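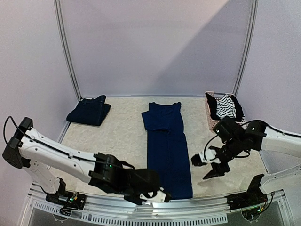 Figure 3. Sorting and folding station during a dark-garment batch: a folded item at the rear left, a long navy garment laid lengthwise at the center, and remaining clothes in the pink basket at the rear right.

3.2 Surface, basket placement and fold order

All folding was carried out on a single station of the type shown in Figure 3. The working surface is covered with a cream, shaggy mat. Smooth tabletops were tried in an earlier round and gave poor repeatability, as light knits slid when the second layer was brought across the first. A long pile holds the lower layer in place but introduces a different error: small wrinkles in the lower layer are hidden by the texture and only show once the garment is picked up. We accepted this error and measured it separately (Section 4.1).

The station is divided into three zones. Finished items go to the rear left. The center is reserved for the garment being worked on. Unfolded items stay in the basket at the rear right until they are needed. The basket has perforated sides, and clothes are allowed to hang over its rim, as the black garment does in Figure 3. Hanging fabric was not pushed back into the basket before a trial. Tamihana scores for basket order are therefore recorded as found, with no correction for overhang.

A total of 300 garments were processed. Each was assigned to one of four classes (trousers, tops, long garments, small items) by Kylie Tomoana before the first trial, and the class was not changed afterward even where the assignment was later questioned. Long garments were the most difficult class to assign. Once doubled lengthwise, a shirt and a dress can present nearly the same outline, and the navy garment at the center of Figure 3 shows how little the outline alone reveals. For this reason the class label was always taken from the inventory sheet and never from the appearance of the item on the mat.

Fold order followed the Plarnik sequence with one change. In the original sequence the first fold is made across the width of the garment. For long garments we made the first fold along the length, producing a narrow strip, and then doubled the strip from the top. This keeps the strip inside the center zone, although its lower end may still reach toward the front edge of the table. Trousers were folded to a compact rectangle and placed with the longer side parallel to the back wall where space allowed. No attempt was made to match rectangle sizes between pairs.

Color was handled as a batch variable. Dark items were processed together - navy and black in the same batch - and striped items were added to whichever batch held their darker color. Dark fabric on a cream ground gives a clear outer edge, and outline measurements were stable in these batches. Interior fold lines are another matter. On navy cloth a fold line is visible mainly as a change in shading, so its position depends on the direction of the light. Readings of interior folds on dark items were repeated, and the second reading was used when the two disagreed.

Of the 300 garments, 33 were excluded from the edge analysis. Most were small items whose outline was lost in the pile of the mat. The remainder had been placed in the finished zone so close to the center zone that the next garment touched them. The excluded items are kept in the basket-order results, where outline plays no part.

Two limits of the layout should be noted. First, the finished zone and the basket both occupy the rear of the surface, which leaves the front free but narrows the space available for spreading sleeves. Second, stacking was not permitted beyond the depth given in the Stavis guideline, so large batches had to be cleared partway through. The clearing time is not included in the times reported in Table 2.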